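Adaden opens second showroom for floors and wall colors in Clutach

Clutach, Wed 2 October – Adaden, a supplier of flooring and interior paint, today opens its second showroom, in the Qiu building near the old tram depot. The showroom has 58 floor samples on display, and 141 wall colors can be ordered from the new color book.

Visitors can walk on the larger samples with their own shoes and take small pieces home for up to 30 days. There is no charge for this service, but we ask for a name and a telephone number. Samples can be returned in Clutach or in our first showroom.

With the opening we also present Hikeo, our new collection for living rooms and home offices. Hikeo brings together plank floors in warm tones and wall paints in quiet greens and grays. Many customers told us that they choose the floor first and then have difficulty with the walls – the collection was made with this in mind. All Hikeo paints are sold in 2 sizes.

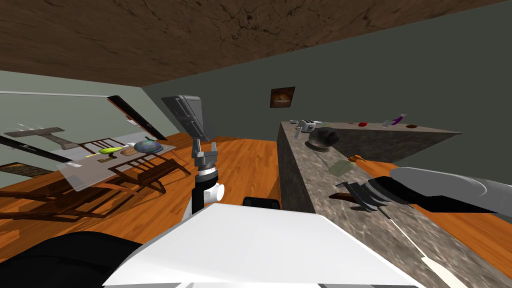
Computer rendering: orange wooden plank floor with grey-green walls and a dark brown ceiling.

Delivery of Hikeo floors starts in January. Orders are accepted from today in both showrooms. Price lists and the color book can be requested from the Adaden press office.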